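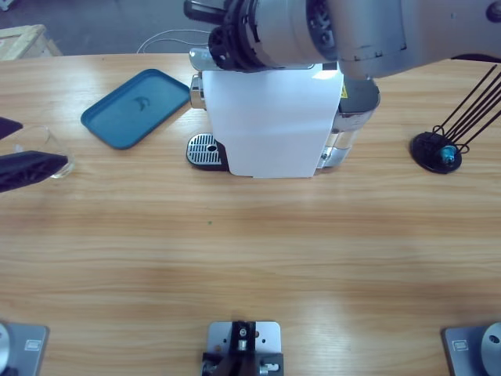
Business & Trade > Permits and licensing

How to apply for extended trading hours in a Stuvanholm market street

By Omolara Nwosu
February

Shops and stalls on the listed market streets may open past the standard closing time of 19:00 if they hold an extended hours permit. The permit is issued by the town trade office and is tied to one address and one trader. It does not pass to a new tenant, and it does not cover pavement tables, amplified music or the sale of alcohol, all of which have their own forms.

The steps below are for premises with a sales floor of up to 2000 square metres. Larger premises, including the anchor units in the Potutach arcade, apply under the shopping centre rules and should use the long form.

Before you start

You will need:

- your trade registration number
- the lease or a letter from the owner stating that late opening is allowed
- a floor plan showing exits and the width of the main aisle
- a list of the hours you want, day by day
- a waste collection agreement that covers the later hours

The floor plan need not be drawn by an architect. A scaled sketch on squared paper is accepted provided the measurements are written in metres. Plans marked in paces or floor tiles are returned.

Step 1. Check that your street is listed

The list is kept on Kikport, the town's online permit system, under Trade > Streets > Hours. Enter the street name and the building number. Corner buildings are listed under the street on which the main customer door stands — the postal address is ignored for this purpose. If the result reads "Not listed", stop. An application for an unlisted street is rejected without review and the fee is kept.

Step 2. Work out your occupancy figure

Measure the part of the floor that customers can walk on. Leave out the counter, the stockroom, fixed shelving and any staff area. Divide the result by the density figure for your trade, which is in the table attached to the form. Round down.

If the figure is above 50, a second exit must be shown on the plan and must be kept unlocked during the extended hours. A door leading into a shared yard counts only if the yard gate can be opened from the inside without a key.

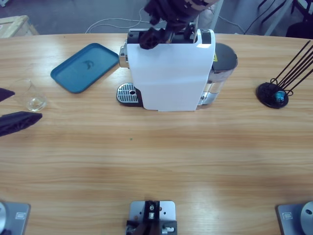 Stalls without walls skip this step and enter the pitch size instead.

Step 3. Notify the neighbours

Put a notice in the window or on the stall, facing the street, at least 7 days before you submit. Kikport generates the notice once the hours have been entered. Print it as supplied; do not change the wording or reduce it below A4. Keep a dated photograph of the notice in position and upload it with the form.

Where there are flats above the shop, a copy must also go to each household. Post it through the letterbox or hand it over. Leaving a pile in the shared hallway does not meet the rule.

Step 4. Fill in the form

Most returned applications fail on the same two fields.

Field 9 (closing time) asks for the time at which the last customer leaves. Staff may remain afterwards to clean and cash up. Write times in the 24-hour format, so 21:30 and not 9.30.

Field 14 (goods sold) must match the trade registration word for word. The Fragkou bakery on Lower Quay had its form sent back for writing "bread and cakes" where the register said "baked goods". If your range has changed, amend the register first and wait for the confirmation.

Step 5. Pay and submit

The fee is shown on the last screen and is charged per address. After payment the system gives a case number. The application is not lodged until that number appears, so do not close the window while the payment page is loading.

After you apply

An inspector may call during normal opening hours, without an appointment. Sandrine Rolland, who handles hours permits at the trade office, advises keeping the plan and the lease letter behind the counter until the decision arrives — a missing document means a second visit, and the case returns to the end of the queue.

Do not trade late while the case is open. If the permit is granted, display it by the customer door at adult eye level. If it is refused, the letter sets out the grounds and the time limit for an appeal. A corrected application can be made under the same case number, but the notice in Step 3 has to be put up again.

Questions about this guide: use the contact form | © Stuvanholm Traders' Handbook | Back to top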